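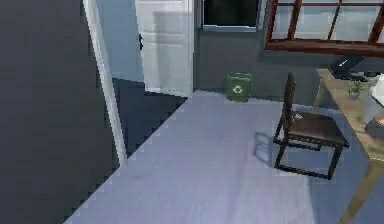
Does the second half of Brito make sense to anyone? The widow leaves Breddale, then she's back in the kitchen and her husband is alive and complaining about soup. I watched it twice. There's a white door standing open beside a dark gray wall, and I was sure he'd come through it. He's just there, with soup.

Genivaldo Bittencourt
She dreams everything after the ferry. The soup is from the funeral. Watch the last 15 minutes again.

Urkent
its a bad movie

Clukitz
Ferry theory fails, she's awake in August when the sister calls. I think he's the dream.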